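Moving the blog off the old host

I finally moved this blog in May, after putting it off for most of a year. If you are reading it in a feed reader and suddenly got a pile of old posts marked as new, sorry. It should only happen once.

The old host was Kumel. I signed up with them when they had one cheap plan and a control panel that fit on one screen. Then they were folded into Diser, the panel changed, and the plan I was on stopped being listed. I could keep it as long as I never touched it, so I never touched it. In the spring they sent a notice that plans like mine would be converted to a new one at 9 dollars a month. I was paying 2. It isn't a lot of money, but I write a post every few weeks and get very few visitors, and it was enough to make me look at what else there was.

I went with a small host called Nogueira. They serve plain files and very little else. There is no database and no one-click installer. You upload a folder and it becomes a website. For a blog like this one that is all I need.

Getting the posts out was the slow part. The export tool at Diser gave me one large file with 197 posts in it, counting drafts. The text was all there. The paragraph breaks were there in the newer posts and missing from the older ones, which had been written in an editor that stored line breaks differently. I wrote a short script to split the file into separate posts, and then went through the old ones by hand to put the breaks back. That took four evenings and most of a Saturday.

Reading your own posts in order is a strange way to spend an evening. I had forgotten that I wrote three separate posts on the same bicycle pump. I had also forgotten how often I promised a second part and never wrote it. I left the promises in. I did delete 43 posts, mostly drafts with a title and one sentence, plus a run of link posts where every link was dead.

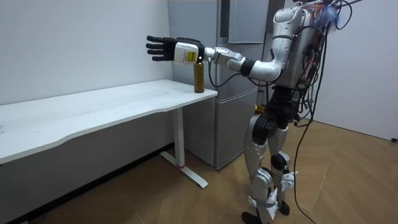

The links were their own problem. On the old site each post had an address with the year and month in it, and I had always wanted shorter ones. I could have changed them all and set up redirects. Nogueira does support redirects, through a plain text file with the old address on the left and the new one on the right. I got as far as writing the first dozen lines and decided it wasn't worth it. The long addresses work, people have linked to a few of them, and I can't think of anyone who types them in. They are staying as they were.

Comments are gone. I saved a copy of all of them, and I may add the useful ones to the bottom of the posts they belong to. The post on fixing a sticking storm door has better advice in the comments than in the post, so that one will come first. If you want to reply to something I write from now on, the email address is on the About page.

Search is gone too, at least for now. There is an archive page with every title on it, and the find command in your browser works fine on that.

The domain was the last step and the one I was most nervous about. It was registered through Kumel along with the hosting, and I had read enough complaints to expect a fight. In the end I unlocked it, copied a long code into a form at the new registrar, clicked a link in an email, and waited. The site was down for part of one night. My email kept working the whole time, which I had not counted on. If you are planning the same thing, write down all your mail settings before you start. I did it on paper and used the paper twice.

The theme is new as well. It is called Pranitholm and I changed the font size and the link color and nothing else. The sidebar is gone, so the text is wider on a big screen. On a phone it should look much the same as before. A few of the older tables run off the right side and I haven't worked out how to fix that yet.

I still have to cancel the Diser account. I am leaving it open until the end of the billing period in case I missed a file somewhere. If you come across a broken link or a post that stops in an odd place, please send me the address and I'll check it against the export.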